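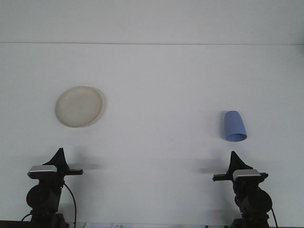

*Jormont shallow plate, speckled off-white to beige, and Jormont cup, light blue.*

# Jormont plate and cup

Two-piece table set for canteens, day rooms and shared kitchens. Supplied by Sondard as a set or as separate items. Order number 762 covers the set; replacement plates and cups are ordered under the same number with the suffix P or C.

## Plate

Round and shallow, with a softly raised rim. The surface has a matte finish with a fine speckle. Knife marks show less on the speckle than on a plain glaze, but metal cutlery will still leave grey lines over time. These come off with a cream cleaner. Scouring pads dull the finish and should not be used.

The rim is low. For soup or anything with a thin sauce, use the Flavton bowl instead.

## Cup

Light blue plastic. The body tapers from a wide mouth to a narrower base, and the lip is rounded. Cups nest for storage — stack them dry, as damp cups tend to stick together. The inside looks slightly darker than the outside. Tea and blackcurrant squash may stain if left overnight.

Not for use in a microwave or oven.

## Packing

| Item | Per carton |
|---|---|
| Plate | 100 |
| Cup | 100 |
| Set (plate and cup) | 100 |

Mixed cartons are not available. Sets are packed in 2 inner boxes, plates below and cups above. Keep the carton upright when unpacking.

## Stock

3,010 sets held at the Teshome warehouse on Wednesday, June 27, 2018. The next delivery is due in October. Orders for cups only are sent from the same warehouse, on the same terms.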